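カテゴリー:楽器のメンテナンス/打楽器/スネアドラム
10月 文:教育普及課 アマパロ・ママニ(Amparo Mamani)

スネアドラムのヘッド交換と基本的なチューニングの手順

本稿は、Arnside音楽教室の受講者および貸出楽器の利用者を対象に、スネアドラムの打面側・裏面側ヘッドの交換と、その後の基本的な音程調整の方法を示すものです。対象とするのは直径14インチ、テンションボルト10本の一般的な胴です。ボルトが8本または6本の楽器についても、締める順序を読み替えることで同様に作業できます。

作業時間は、初めての方で60分程度を見込んでください。慣れた方であれば片面の交換のみを短時間で終えることもできますが、貸出楽器については必ず両面の点検まで行い、点検票に記入のうえ返却していただきます。

1.用意するもの

チューニングキー1本(2本あれば対角のボルトを同時に回すことができます)、交換用ヘッド、乾いた柔らかい布、細い刷毛、ボルト用の潤滑剤、外した部品を入れる浅い容器、胴を置くための厚手のタオルまたは毛布を用意します。裏面側のヘッドを交換する場合は、スナッピーを留めるひもまたは樹脂製の帯の予備もあわせて準備してください。

交換用ヘッドは、打面用と裏面用とで厚みが大きく異なります。裏面用は非常に薄く、打面に張って演奏すると短時間で破れます。包装の表示を確認し、取り違えのないようにしてください。当教室の貸出用スネアには、打面にコーティングを施した一枚もの、裏面に透明の薄手を標準として使用しています。

2.古いヘッドを外す

ストレイナーのレバーを下げ、スナッピーを緩めた状態にします。打面側を上にして胴をタオルの上に置き、すべてのテンションボルトを半回転ずつ緩めます。隣り合うボルトを順に緩めるのではなく、対角の位置へ移りながら進めてください。一か所だけを先に抜くと、フープに偏った力がかかり、変形の原因となります。

張力が十分に下がったところで、ボルトを抜き、ワッシャーとともに容器に入れます。樹脂製ワッシャーを使用している楽器では、ラグの中に残ることがありますので、数を確かめてください。フープを持ち上げ、古いヘッドを取り除きます。

フープの取り付け位置にも注意が必要です。ストレイナーの位置に合わせて打面側フープの向きを決めている楽器では、元の位置が分かるよう、外す前に養生テープなどで印を付けておくと組み直しが容易になります。裏面側フープにはスナッピーのひもを通す切り欠きがありますので、必ずストレイナーとバットの位置に合わせて戻します。

3.胴の清掃と点検

胴の内側に溜まった木くずやほこりを刷毛で払い、エッジ(ヘッドが接する縁の部分)を乾いた布で一周拭きます。エッジには洗剤や研磨剤を使用しないでください。指先で軽くなぞり、欠けやへこみが感じられる場合は、作業を中断して窓口にお知らせください。エッジの修正には専用の平面台と工具が必要で、利用者ご自身で削ることは認めておりません。
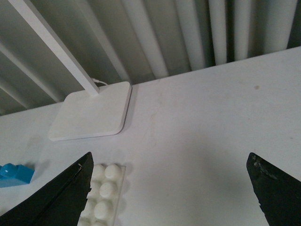
続いてラグの取り付けねじを胴の内側から確認します。緩みがあれば、ドライバーで軽く締め直します。強く締め込むと木胴では座面が沈み、かえって緩みやすくなりますので、止まったところから先へは回さないでください。空気穴の金具についても、指で押して動かないことを確かめます。

ボルトは、ねじ山の汚れを布で拭き取り、潤滑剤を先端に少量付けます。潤滑剤が多すぎるとほこりを集め、演奏中に緩みやすくなることもあります。曲がったボルトやねじ山のつぶれたボルトは再使用せず、交換してください。貸出楽器用の予備は受付に備えてあります。

4.新しいヘッドを載せる

ヘッドを胴に載せ、指で縁を押しながら回し、引っかかりなく動くことを確認します。途中で重くなる場所がある場合は、エッジに異物が付いているか、ヘッドの枠がわずかに歪んでいる可能性があります。ロゴの位置は音に影響しませんが、当教室では点検時に向きが分かるよう、打面のロゴをストレイナーの正面に合わせることとしています。

フープを載せ、すべてのボルトを指で回せるところまで締めます。この段階ではキーを使用しません。指で締め終えた時点で、フープと胴の縁との間隔が全周で揃っているかを目の高さで確認してください。傾きがある場合は、いったん緩めてやり直します。

5.均等に張る

キーを用い、対角の順に半回転ずつ締めていきます。10本のボルトの場合、時計の文字盤に見立てて手前の1本から始め、その正面、続いて始点の右隣、その正面というように進めると順序を誤りません。一巡したら、ヘッドの表面に残るしわの有無を確認し、しわが消えるまで同じ作業を繰り返します。

しわが消えたところで、手のひらをヘッドの中央に置き、体重をかけずにゆっくりと押します。新しいヘッドでは接着部分からきしむ音が聞こえることがありますが、異常ではありません。押した後は張力がわずかに下がりますので、再度全体を4分の1回転ずつ締めます。

音程の揃え方は次のとおりです。ヘッドの中央に指先を軽く当てて余分な響きを抑え、各ボルトから内側へ3センチほどの位置をスティックの先で弱く叩きます。音の高さを聞き比べ、低い箇所は締め、高い箇所は緩めます。緩めて合わせる場合は、目的の高さより一度低くしてから締め上げて合わせると、演奏中の狂いが少なくなります。一か所を動かすと正面と両隣の音も変化しますので、必ず一周ごとに聞き直してください。

6.裏面側の作業

裏面側のヘッドを交換する場合は、先にスナッピーを外します。ひもまたは帯の長さが左右で異ならないよう、外す前に留め位置を記録しておきます。交換の手順は打面側と同じですが、ヘッドが薄いため、手のひらで押す作業は行いません。ボルトを回す量も4分の1回転ずつとし、急に張力を上げないようにします。

裏面側は打面側より高めに張るのが一般的です。当教室の講師ハナン・マタル(Hanan Matar)は、初めて調整する方に対し、裏面を先に仕上げ、その後に打面を好みの高さへ合わせる順序を勧めています。裏面の張りが定まっていないと、打面をどのように動かしても響き線の反応が安定せず、調整の目安を失うためです。

7.スナッピーの取り付けと調整

スナッピーを裏面の中央に置き、両端がエッジから等しい距離にあることを確かめます。バット側を先に固定し、次にストレイナーの調整ねじを中間の位置にしてから、レバーを上げた状態でひもを軽く引いて固定します。片側に寄って固定されると、一部の線だけが浮き、弱い音で雑音が出ます。

固定後、ごく弱く打面を叩きながら調整ねじを少しずつ締めます。線がはっきりと反応し始めた位置が基準となります。それ以上に強く締めると、音が詰まり、線の寿命も短くなります。反対に、緩すぎる場合は打音の後に長く雑音が残ります。

8.組み込み後の確認

張り替えた直後のヘッドは、数時間のうちに張力が下がります。可能であれば一晩置き、翌日に再度音程を揃えてください。合奏で使用する予定がある場合は、前日までに交換を済ませることをお勧めします。

試奏では、弱音、通常の打音、リムショットの順に確認します。リムショットの後に特定のボルトが緩むようであれば、そのボルトのねじ山またはラグの内部が摩耗している可能性があります。また、他の楽器の音に反応してスナッピーが鳴り続ける場合は、打面または裏面の張りをわずかに変え、共鳴する音の高さをずらすことで軽減できます。完全になくすことはできませんので、演奏しない間はレバーを下げておいてください。

9.よくある不具合と対処

音が詰まって響かない場合
打面の張りすぎ、またはスナッピーの締めすぎが主な原因です。まずスナッピーを緩めて試し、変化がなければ打面を全周で8分の1回転ずつ緩めます。

特定の位置だけ音が濁る場合
向かい合う2本のボルトの張力差を確認します。張力を揃えても濁りが残るときは、フープの変形が疑われます。フープを平らな台に置き、浮きの有無を調べてください。

ボルトが途中で固くなる場合
無理に回さず、一度抜いて入れ直します。斜めに入ったまま締めるとラグ側のねじを傷め、部品交換が必要となります。

10.貸出楽器の取り扱い

貸出楽器のヘッドを交換された方は、点検票に交換箇所、ヘッドの種類、気付いた点を記入し、楽器とともに受付へ提出してください。楽器は収納棚の番号と同じ場所に戻します。本稿の手順は32番までのスネアドラムに共通ですが、マーチング用の高張力型は構造が異なるため対象外とし、交換は楽器管理係のニディア・グスマン(Nidia Guzmán)が担当します。

取り外したヘッドのうち、破れのないものは練習用として再利用しますので、廃棄せずにお持ちください。手順に関するご質問は、教室開講時間中に受付窓口で承ります。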